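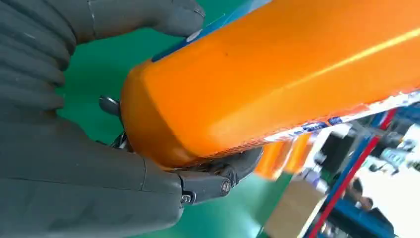 Fatima Effiong wrote in to ask whether an opaque orange bottle can be dosed accurately when the level inside is hidden. It can, if you weigh it.

I ran the Drasance liquid detergent for 8 weeks on a front-loader, mostly cottons at the normal setting. The label dose is one capful to the lower line. Over 321 grams of measured pours, the lower line was consistent to within two grams, which is better than my kitchen spoon.

Viscosity is medium. It pours cleanly until the last fifth, then slows, and the bottle has to stand upside down overnight. Drips run back into the neck as intended, though a film builds up on the thread and needs wiping.

Cleaning: cooking oil and collar grime came out at the label dose. Tomato needed pretreatment. Grass did not come out at all. Scent is faint after line drying.

The handle is narrow for large hands. Refills are sold in 300 ml pouches, too small to be worth the plastic.

Rating: 8 out of 10. I will retest the grass stain in September.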